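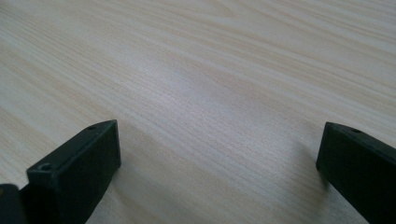 Pale wood, long wavy grain, and my afternoon is gone.

OK, thread on wood grain, my favorite thing to bore people with at dinner.

1/ Those lines are years! A tree puts on fast, light wood in spring and slower, darker wood later in the season. Slice along the trunk and the rings turn into streaks.

2/ How you cut the log changes everything. Straight through the middle of the rings and you get tight, even stripes. Off to one side and you get those big pointy arches people call cathedrals.

3/ I learned this at an evening class in Triststead. Kagiso Nkuna passed around slices from one log and made us guess where each had come from. I got every single one wrong and had the best time.

4/ The oldest slice in his box had 125 rings. I found the year my grandmother was born and just sat there with my thumb on it for a while.

5/ Drought years look pinched. Good wet years are fat and generous. Once you can see that, you can't stop — I've been reading fence posts all August.

6/ Reshma Mkhize lent me a book with around 3,000 wood samples photographed up close. I'm on number 762 and I already want to start over. The walnuts alone!!

7/ Easy way in: find a board where you can see the end as well as the face. Follow one ring over the corner and watch it become a line. Takes ten seconds, and it still makes me grin.

8/ If you've got a good stump near you, send me the rings. I will absolutely zoom in.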